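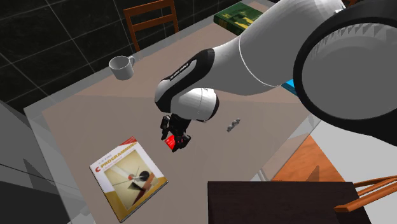
How to Write a House Manual for Your Vacation Rental

A house manual is the set of pages a guest reads when the shower runs cold or the TV won't turn on. If you rent out a cabin, condo or spare unit, a decent manual will cut down on the number of messages you get after 9 p.m. You can write one in an afternoon. This page covers what to put in it, what order to put it in, and how to keep it current.

Before you start

Walk through the rental as if you had just arrived with luggage. Start at the road. Carry a notepad and write down every point where you had to know something in order to do the next thing: which driveway, which door, which way the key turns, where the light switch is. Do this after dark if you can, because many guests arrive then.

Next, go back through your old guest messages and copy out every question. Group the ones that ask the same thing. The questions that come up most often go at the front of the manual.

You will also need:

The Wi-Fi network name and password
Model names for the heater, dishwasher, washer and dryer
The trash and recycling pickup days
The street address exactly as an ambulance driver would need it
Phone numbers for you and for one other person who can get to the property

Step 1: Write the arrival page

This page goes out by message two days before check-in and is also the first page of the printed copy. Keep it to one side of paper.

Give the address, the parking instructions, the door code and the Wi-Fi details. If mapping apps send people to the wrong place, say so and give directions from the last turn they get right. For our place at Datlow the text reads: "Your map may tell you to stop at the gate on the left. Drive past it. The house is the next driveway on the right, with a stone mailbox."

Leave the door code off the printed copy. Guests leave manuals on porches and in cars.

Step 2: Write the heating and hot water page

More people get stuck here than anywhere else. Write it as short numbered actions, and test each one while reading from the page.

Our thermostat section used to be a full paragraph about how the system worked. Florencia Riquelme, who cleans and restocks for us, cut it down to this:

1. Press the middle button once to wake the screen.
2. Press the up arrow until you reach the temperature you want.
3. Wait. The house takes an hour to warm up.

Put the hot water information on the same page. If the tank holds 40 gallons, guests don't need to know the size, but they do need to know that after two long showers it needs half an hour to recover. Tell them where the breaker panel is and which breakers they may reset. For anything involving gas, the instruction should be to leave the house and call.

Step 3: Write the kitchen and laundry page

List only what is not obvious. Nobody needs directions for a toaster. An induction cooktop does need a line, and so does a dishwasher that won't start until the door is pressed twice.

Say where the extra items are: dish soap, trash bags, paper towels, coffee filters. If the disposal can't take eggshells or potato peels, say that here and again on a small card by the sink.

Step 4: Write the house rules

Keep this to one page. State each rule as plainly as you can and skip the capital letters. "Quiet hours are 10 p.m. to 8 a.m." is enough. Rules that carry a charge should give the amount, and it has to match your listing. If the listing says $100 for a late checkout and the manual says something else, you will lose the dispute.

Pets, smoking, extra visitors, the fire pit and parking cover most of what you need. If there is a homeowners association, ask for its current rules and copy the ones that apply to guests.

Step 5: Write the emergency page

Make this the last page so it can be found by flipping the manual over. Include the full address, the nearest hospital, the location of the fire extinguisher, the first aid kit and the water shutoff. Add your number and your backup's number. Ours is Eugeniusz Kubiak, who lives on the next road over and has a key.

Walk to the water shutoff and describe it from where you are standing. "Hall closet, bottom left, behind the vacuum. Turn the handle clockwise" is better than "utility area."

Step 6: Write the checkout list

Four or five items at most. Ours:

Start the dishwasher
Put used towels in the bathtub
Take kitchen trash to the bin outside
Turn the heat down to 60
Close the door and press the lock button

Guests who are asked to strip beds and mop floors on top of a cleaning fee tend to mention it in their reviews.

Step 7: Print it and put it out

Use at least 12-point type, in black. Sheet protectors in a thin three-ring binder work better than anything bound, as you can swap one page without redoing the rest. Leave the binder on the kitchen counter. Save a PDF as well and send the link with your arrival message.

Ask someone who has never stayed there to use the manual for a night. Don't answer their questions in person. Have them write each one down, then fix the page it belongs on.

Keeping it current

Put the month and year in the footer of every page. Check the whole thing twice a year, once in spring and once in October before the heating season. Change the Wi-Fi page the same day you change the password, and throw the old sheet away.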